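周一参观回来赶着写的,先发您看,格式没顾上统一,细节后补。

**项目:** Adulell 手持夹爪示教,开放日及资助方到访
**地点:** Broditstead 二楼演示间
**收件:** Parvaneh Rahimi

## 一句话进度

开放日办完了,演示基本按计划走,夹爪垫片是目前最大的问题。经费没超。招募下一批操作员的事往后推一周。

## 当天情况

上午九点半开门,签到 40 人,比报名的少几个,主要是 Ranjbar 那边的团队火车晚点,十一点才到。给他们单独加了一场,所以午饭拖到快两点,抱歉,下次排程要留空档。

流程三段:先讲十分钟背景,再看手持夹爪怎么操作,最后来宾自己上手。第三段最受欢迎,排队排到走廊。原定每人五分钟,后来压到三分钟,有几位没轮上,已记下邮箱,五月再约。

Halfdan Sveinbjörnsson 主讲。提问集中在两块:换一张桌子、换一种灯光,数据还能不能用;普通人学多久能上手。第一个问题我们现在答得不够硬,只有两个房间的数据,Halfdan 也是这么跟他们讲的。第二个好答,当天就有人现场试了。

## 夹爪状态

右指的橡胶垫撕了,接触面不齐,左上角翘起一片,桌上掉了几粒黑色碎屑。左指的垫还是完整的。

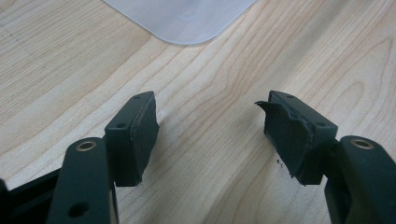

备用垫片只剩一副,原打算留给 Brosari 那趟外出演示用。现在两头都要,所以今早已经下单补货,含运费 1598 元,走耗材科目,不动设备费。供应商说 25 天到货,我在催,能快则快。到货前 Brosari 的演示先不改期,但要控制上手人数。

另外一个教训:垫片没有更换记录。这副用了多久,问了一圈,说法不一。从本周起每次换垫都登记,表已经建好,放在共享盘“耗材”里,字段很简单:日期、左/右、谁换的、换之前什么样。

## 数据采集

本期目标 100 段有效示教,已完成。其中一部分是开放日之前录的,当天来宾试操作的片段不计入,同意书没有覆盖这个用途,Parvaneh 您之前也提醒过。来宾片段已单独放一个文件夹,月底删除。

标注进度落后。原因就是人手,两个标注员里有一个在考试,下周回来。Halfdan 临时顶了两天,他自己的标定工作就往后挪了。

有一件事需要您定:垫片损坏之后录的片段留不留。我的意见是留,但打标签,训练时先不用。抓取时接触面不一样,混在一起以后说不清楚。Halfdan 倾向全部重录,理由是量不大,一天能录完。两种都可以,重录的话要再占演示间一天。 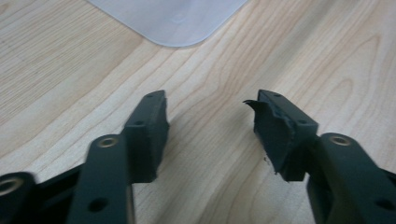

录制规范也要跟着改。现在的检查单只写了电量、存储和镜头清洁,没有写看指垫,加一条,开录前左右都看,有翘边或掉渣就停,拍照留档再报给 Halfdan。新版检查单周三前发出,打印一份贴演示间门后。

## 来宾反馈

纸质问卷收回来一大半,还没录完。先摘几条:

- “比想象中轻,但握久了手腕酸。”
- 希望看到失败的例子,不要只放成功的视屏。
- 讲解太快,后排听不清。(麦克风确实有问题,已报修)
- Ranjbar 的人问能不能借一套回去试两周。还没答复,等您意见。

## 经费

除上面那笔垫片,没有计划外支出。茶点和印刷都在预算内,发票还差一张,印刷店说周四补。差旅本期没有动用,想结转到 Brosari 那趟,结转申请表我填好了一半,您点头我就交。

## 下一步

1. 您确认受损后片段的处理办法(留/重录)
2. Ranjbar 借用设备,给个答复,他们催得比较紧
3. 标注补齐,目标下月第二周
4. 没轮上的来宾五月补一场,小规模,上午半天就够
5. 手柄加软套,Halfdan 在画图,先打一个样试试手感再说

问卷汇总和签到表明天下午在补发,附件太大,走共享盘。演示间钥匙在前台,要看设备随时可以去。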